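一把手持夹爪该有多重:四款采集夹爪的对比试用

文/本刊评测组

采购手持夹爪的人,第一个问的往往是夹持力,第二个问价格。我们这次试用下来,觉得最先该问的是重量分布。一把夹爪拿在手里干半天活,手腕酸不酸,决定了后半天的数据还能不能用。

这次对比的起因很简单。去年我们写过一篇机械臂入门选型,刊出后收到的来信里,问得最多的是前端那一段:手持采集用的夹爪怎么挑,换到机械臂上要不要重来一遍,相机装在哪里合适。当时我们手上只有一款产品,没法回答。到了十一月,四款样机凑齐,评测才算正式开始。

参加对比的四款分别来自 Wallurar、Welbridge、Tomoana 和 Vivenex。它们的思路差别不小。Wallurar 是平行开合,两指沿直线导轨相对移动;Welbridge 用的是连杆,指尖走一段弧线;Tomoana 也是平行开合,但手指可以快拆;Vivenex 把扳机做成了整个手掌握压的形式,没有单独的食指扳机。四款都能在手持把手和机械臂法兰之间切换,都自带一路广角相机。

测试地点一半在编辑部的工作台,一半在住家。工作台上的项目好控制:固定高度、固定光源、固定物件。住家里的项目麻烦得多,衣物、被褥、沙发、地面杂物,光线一个上午变好几次。但这类设备最后多半要进家庭环境采数据,只在工作台上比,结论没有多大用处。

先说规则

每款夹爪在工作台上完成1000次开合,记录空行程有没有变化。之后做抓取,物件由硬到软共19种,从金属圆棒、陶瓷杯、塑料瓶,一直到棉袜、针织衫和薄床单。每种物件由同一组人轮流操作,换人不换物件。抓起来、移到指定位置、放下,三步都完成才记一次成功,中途滑落后再捡起来的算失败。

住家部分不记分,只写观察记录。原因是环境没法还原,一件衣服第二次挂上去,褶子就和第一次不一样了,硬要打分反而误导读者。

机械臂部分用的是同一台六轴臂,末端负载足够带动四款中的任何一款。控制器也统一,只换末端的通信线和驱动。每款装上去以后,回放手持阶段录下的一部分轨迹,看动作能不能对上。

手感:重量放在哪里

四款的总重差得并不多,拿起来却很不一样。Wallurar 的电机在手柄后部,重心贴近虎口,平举时前端有一点轻飘,朝下指的时候很稳。Welbridge 的连杆机构和相机都压在前面,平举十几分钟后小臂就有感觉,操作者普遍会不自觉地把手肘靠到身上。手肘一靠,轨迹的活动范围就缩了,这一点在后来的数据里看得出来。

Tomoana 居中。它的把手截面偏方,手小的人握不满,戴手套之后好一些。Vivenex 握起来最舒服,整个手掌施力,长时间操作不累食指,代价是精细控制差。要让两指停在半开的位置,其他三款多练几次就能做到,Vivenex 练了一下午还是容易一松就全开。

扳机行程也值得说一句。Wallurar 的行程最短,反应快,但新手容易夹过头。Tomoana 的行程长,前半段几乎没有阻力,后半段逐渐变重,手上能分辨出来指尖已经碰到东西。我们更喜欢后者。采集数据的时候操作者看的是物件,很少看自己的手,扳机上的这点反馈很有用。

手指:硬件差别最大的一段

工作台上的1000次开合,四款都撑下来了,没有出现卡死。Welbridge 的连杆在后段开始有轻微的咔嗒声,拆开看是一处轴套的润滑脂被甩干了,补上以后声音消失。Wallurar 和 Tomoana 的导轨没有可察觉的变化。Vivenex 的回位弹簧略微变软,不影响使用。

抓取部分的差距主要在软物上。硬物里,金属圆棒和陶瓷杯四款都没有问题,只有塑料瓶在 Welbridge 手里偶尔会转,因为指尖走弧线,接触点在夹紧过程中还在移动。操作者适应之后会提前补一点角度,成功率就上来了。可是这种补偿是人的习惯,录进轨迹以后,机械臂会照着做,换一个尺寸的瓶子就不对了。

软物看的是指面。四款的指面各不相同:光面硅胶、细齿、粗齿、带凸点的软垫。光面硅胶抓棉袜最好,抓薄床单最差,布料会在两指之间打滑。细齿的表现最平均,抓针织衫和床单都可靠,松开时偶尔勾一下线。粗齿抓得最牢,可是在针织物上留下的印子很明显,有一件测试用的旧毛衣被拉出了线头。凸点软垫介于硅胶和细齿之间,问题在于凸点之间容易积灰和线絮,用一段时间就得清理。

Tomoana 的快拆在这里占了便宜。它出厂配了两副手指,换一副不用工具,抓完杯子可以马上换上适合布料的那副。Wallurar 换指要拧四颗螺丝,拧完还要重新标定开口宽度。螺丝本身不难拧,标定一次要花的时间比拧螺丝长得多。Welbridge 和 Vivenex 的手指可以更换,但说明书建议返厂,我们就没有动。

有一个细节四家都没有写进规格表:手指根部和主体之间的缝隙。抓衣物的时候,布料很容易被带进这条缝里。Vivenex 的缝隙最大,测试中有两回布料卡住,需要手动退出来。Wallurar 在这里做了一圈软垫挡着,基本不进布。

相机:看得到指尖才算数

四款都用广角镜头,画面四角都会有暗边和弯曲,这对训练影响不大,标定做好就可以。真正影响使用的是相机相对于手指的位置。

相机装得高,视野开阔,能看到周围的家具和下一个要去的地方,指尖却只占画面底部一小块,夹紧的那一瞬间常常看不清两指之间有什么。相机装得低,指尖清楚了,物件一大就把画面全挡住。Welbridge 属于前一种,Vivenex 属于后一种。Wallurar 和 Tomoana 都取了中间的高度,差别在俯角。Tomoana 的俯角可以调,分三档,Wallurar 是固定的。

指间区域的光线是另一个老问题。夹爪本体多半做成黑色,为了减少反光,结果两指之间常年是暗的。曝光照顾了浅色的床单和墙面,指间就成了一团黑;曝光照顾了指间,窗边的东西就全白了。四款之中只有 Tomoana 允许把测光区域锁定在画面下部。我们在住家测试时一直开着这个功能,夜里九点以后开灯采集,效果比自动测光好不少。

帧率和时间戳方面,四款的标称值都够用。实际录制时,Welbridge 出现过相机和编码器时间对不上的情况,偏差不大,但是在快速开合的动作里能看出来:画面里手指已经合上了,数据里还差一点。厂家提供了新的固件,更新后好转。建议买到手先做一次同步测试,办法很简单,对着一个闪烁的灯快速开合几次,回放时逐帧对照。

进到家里

住家部分我们选了一套普通住宅,主要在卧室和客厅之间活动。任务有三类:从挂着的衣物里取下一件,把散在沙发上的毯子理到一边,从地面上捡起小件物品。

取衣物最能看出夹爪的体积是否合适。挂着的衣服互相贴着,夹爪伸进去的时候,主体的宽度决定了会不会把旁边的也带下来。四款中 Vivenex 最窄,进出顺畅。Welbridge 的连杆张开时两侧会突出来,经常碰到旁边的衣物。Wallurar 和 Tomoana 的宽度接近,Wallurar 的边缘做了倒角,衣料不容易挂住;Tomoana 的相机支架有一个直角,挂过几次带子和绳子。

厚薄不同的衣物混在一起时,操作者的动作会变。抓厚的针织衫,手会伸得比较深,夹紧后往回带;抓薄的衬衫,只捏一个边。这两种动作录下来以后,轨迹差别很大,如果采集时不分开标注,后面的模型学到的是一个平均值,两种都做不好。这和夹爪的型号没有关系,写在这里供准备自己采数据的读者参考。
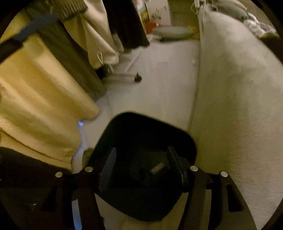

地面捡拾对手腕的要求高。夹爪要朝下指,人要弯腰或者蹲下,手臂伸出去之后,前端的重量全部由手腕承担。前面说过 Welbridge 偏前重,到了这个任务里就更明显,操作者捡几次就想换手。Wallurar 在这个姿势下最稳。Tomoana 的把手可以转一个角度,蹲着用时手腕不必弯得那么厉害,这个设计我们原来没有留意,用到这里才觉得有价值。

地面颜色浅、物件颜色也浅的时候,四款相机的画面都不太理想,边缘糊成一片。操作者本人看得见,所以抓得起来,但是光看录像很难判断指尖离地还有多远。我们后来的做法是,每次下抓之前让两指先张到最大,停一拍,再往下走。多这一个动作,标注的人省了很多事。

沙发上理毯子,四款都能完成,速度差别也不大。麻烦出在沙发的软边上。夹爪的主体有时会压在坐垫上,编码器读数没有变化,机械臂回放时却会按原轨迹往下压。手持时人能感觉到阻力,自然会收,机械臂没有力反馈就不知道收。我们在回放前把这一段的高度统一抬高了13毫米,才敢让它跑。

装到机械臂上

切换到机械臂,Tomoana 最快,松开把手、对上法兰、锁紧、插线,一个人就能完成。Wallurar 的法兰孔位是标准的,但是线从侧面出来,机械臂末端转到某些角度会拉扯,要自己做一个走线夹。Welbridge 的转接板要另买。Vivenex 的切换最费事,手掌握压的机构要整个拆下来,换上电机模块,拆装之后还得重新标定零位。

驱动方面,Wallurar 和 Vivenex 提供了完整的接口说明,示例程序拿来就能跑。Tomoana 的说明写得简略,好在指令少,读一遍就明白。Welbridge 的驱动依赖自家的控制软件,想接到第三方控制器上,需要先在那个软件里导出一份配置文件。这份文件换一台电脑就要重新导出,评测期间我们导了好几次。

轨迹回放的结果和手持阶段的印象基本一致。平行开合的两款,手持时的开口宽度和机械臂上的开口宽度能直接对应,回放误差小。Welbridge 由于指尖走弧线,开口变化时指尖前后位置也在变,必须用它提供的换算表,换算表在开口较小的一端不够细。Vivenex 的问题是手持和电机两种模式下的开合速度曲线不同,快动作对不上,慢动作没有问题。

机械臂连续运行时,我们还看了发热。四款跑完400个抓取循环,外壳都没有热到不能碰的程度。Wallurar 的电机在手柄后部,装上机械臂以后这个位置正好贴着末端法兰,散热不如手持时好,循环结束时摸上去比其他三款热一些。如果打算整天运行,中间最好安排停顿。

线和电池

线缆的事情不大,却每天都要碰到。四款里只有 Vivenex 可以完全脱线工作,数据先存在本体里,采完再导出。好处是在屋里走动自由,坏处是录坏了当场看不出来,要等导出后才知道。另外三款都要连一根线到背包或腰包里的采集主机。Wallurar 的线偏硬,转身时会拽手;Tomoana 的线软,接头有卡扣;Welbridge 的接头没有锁紧装置,在衣物之间操作时被带松过一次,整段数据作废。

电池续航,厂家给的数字都偏乐观。我们没有做严格的放电测试,只说实际安排:上午采、中午充、下午再采,四款都能应付。想要上午下午连着采不充电,就得备一块电池,其中 Vivenex 的电池不能由用户更换。

怎么选

如果主要在工作台上抓硬物,预算有限,Wallurar 足够了。它结实,导轨可靠,朝下操作时手感最好,缺点是换指麻烦、相机角度不能调。

如果要进家庭环境,软硬物都抓,还要经常在手持和机械臂之间来回换,我们倾向于 Tomoana。快拆手指、可调俯角、可锁定的测光区域,这几项单独看都不起眼,放在一天的工作里能省下不少时间。相机支架那个直角建议自己包一层胶带。

Vivenex 适合长时间、动作不太精细的采集,比如整理和搬移,也适合不想拖线的场合。购买前请先试握,半开控制能不能接受,因人而异。

Welbridge 的视野最开阔,适合把夹爪相机同时当作环境相机来用的人。它的连杆结构抓大件有优势,开口比另外三款都大,这一项在我们的测试物件里没有充分体现,算是这次评测的一处不足。下一轮我们准备补上枕头、纸箱和大号收纳盒,到时候单独再写。

四款样机目前都还在编辑部。Wallurar 寄来了一副新的细齿指面,说是针对布料勾线做了修改,刚装上,正在跑第一批毛衣。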